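[목록 3082] Re: 공용실 큰 탁자 상판 건
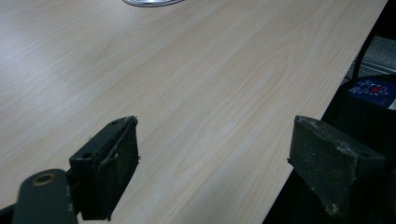
사진: 빌마 코펜스

목록 여러분께,

지난 메일에서 조피 모스호스 님이 쓰신 글을 아래에 인용하고, 제 의견을 답니다. 길어서 미안합니다.

조이 모스호스 님이 쓰심:
> 공용실 탁자는 이제 바꿀 때가 됐다고 봅니다. 상판이 허옇게 떠 보이고,
> 창 쪽으로 갈수록 색이 죽어 있습니다. Taltimico에서 나온 관리 오일을
> 두 번만 먹이면 원래 색이 돌아온다고 하니 일단 그걸 사서 발라 보고,
> 안 되면 Sovville 쪽에 새 상판 견적을 넣는 게 어떨까요.
> 1월 안에 정하면 봄 모임 전에 끝납니다. 반대 없으시면 제가 주문하겠습니다.

(위에 이름을 한 번 잘못 적었습니다. 조이 님, 죄송합니다.)

반대 있습니다. 적어도 주문 전에 몇 가지는 따져 봤으면 합니다.

먼저 오일 이야기입니다. 저 상판은 원목이 아니고 나뭇결 무늬가 들어간 라미네이트입니다. 크림색 바탕에 길게 흐르는 결이 있고 가운데쯤에는 산 모양으로 길쭉하게 도는 무늬까지 있어서 원목으로 생각하기 쉬운데, 그 무늬는 표면에 찍힌 것이지 나무가 자라서 생긴 게 아닙니다. 오일은 나무가 빨아들여야 의미가 있습니다. 라미네이트에 바르면 위에 그냥 남습니다. 남은 것은 누군가 닦아야 하고, 덜 닦으면 종이가 들러붙습니다. 저는 예전 집 식탁에 이 짓을 해 봤고 주방세제로 며칠을 문질렀습니다. 두 번 먹이면 색이 돌아온다는 말은 어디서 나온 건지 궁금합니다. 제품 설명서인가요, 가게 점원인가요?

다음은 색이 죽었다는 부분입니다. 사진에서도 왼쪽 위, 탁자가 멀어지는 쪽이 좀 회색빛으로 보이기는 합니다. 그런데 이걸 변색이라고 부를 근거가 있습니까? 빛이 차가우면 밝은 베이지색은 다 저렇게 보입니다. 변색을 확인하고 싶으면 방법은 간단합니다. 오래 한자리에 놓여 있던 물건을 들어내고 그 밑과 옆을 비교하면 됩니다. 차이가 있으면 제가 틀린 것이고, 없으면 우리는 조명을 보고 탁자를 바꾸려던 셈입니다. 저녁에 등을 켜고 한 번, 낮에 한 번 봐 주시면 더 좋겠습니다.

닦는 문제도 있습니다. 작년에 이아손 하지게오르기우 님이 Primby 광택제를 가져오신 뒤로 다들 그걸 뿌리고 있는데, 저는 그게 쌓여서 뿌옇게 됐을 가능성도 있다고 봅니다. 증거는 없습니다. 추측입니다. 다만 추측을 확인하는 데 드는 돈은 걸레 한 장 값입니다. 미지근한 물에 중성세제를 조금 풀어 구석 한 군데만 닦고, 물걸레로 한 번 더, 마른걸레로 마무리. 결 방향으로 닦으라는 조언도 전에 올라왔는데 인쇄된 결에 그게 무슨 차이가 있는지 모르겠습니다. 아시는 분은 설명 부탁드립니다.

새 상판 견적에 대해서는 더 회의적입니다. 필리포스 안토니아디스 님이 전달해 주신 첫 견적은 2981이었고, 같은 치수로 다시 받은 것이 3298이었습니다. 치수도 재질도 그대로인데 왜 올랐는지 설명이 없습니다. 배송이 빠졌다가 들어간 건지, 헌 상판 수거가 포함인지, 모서리 마감이 다른 건지 항목이 하나도 나뉘어 있지 않습니다. 이런 종이로는 비교를 할 수가 없습니다. Dervishi에도 물어보자는 말이 있었는데 실제로 물어본 분이 계신가요?

그리고 라미네이트에서 제일 먼저 망가지는 데는 가운데가 아니라 가장자리입니다. 물이 들어가면 들뜨고, 들뜨면 그때는 정말 갈아야 합니다. 그러니 교체를 주장하시려면 색 이야기는 접어 두고 모서리를 손톱으로 쭉 훑어 본 결과를 올려 주세요. 사진에 나온 변은 곧게 떨어지는 선으로 보이지만 저 각도로는 밑면이나 이음매까지 알 수 없으니 저도 멀쩡하다고 장담은 안 합니다. 직접 만져 봐야 합니다.

바실리키 스파키아나키 님이 제안하신 식탁보는 저는 찬성도 반대도 아닙니다. 가려지기야 하겠지요. 하지만 글씨 쓰는 모임에서는 천 위에서 쓰기 불편하다고 할 테고, 결국 걷어서 의자 등에 걸어 둘 겁니다. 전에도 그랬습니다. 컵받침을 몇 개 두는 쪽이 낫지 않을까 싶은데, 이것도 쓰는 사람만 쓰겠지요.

제 제안은 이렇습니다.

1. 오일은 주문하지 않는다. 이미 주문하셨으면 뜯지 말고 반품.
2. 광택제는 당분간 뿌리지 않는다.
3. 구석 한 곳을 세제로 닦아 보고 마른 뒤에 비교한다.
4. 모서리 네 변을 손으로 확인한다.
5. 견적은 항목을 나눠서 다시 받는다.

3번은 제가 하겠습니다. 창에서 먼 쪽 구석을 쓸 테니 그 자리는 그동안 따로 닦지 말아 주세요. 4번은 허리가 성한 분이 맡아 주시면 좋겠습니다. 밑을 들여다봐야 해서요.

닦아 보고 정말 색이 다르면 그때 다시 쓰겠습니다.

빌마 코펜스

추신. 조이 님, 오일을 이미 주문하셨는지만 먼저 답 주세요.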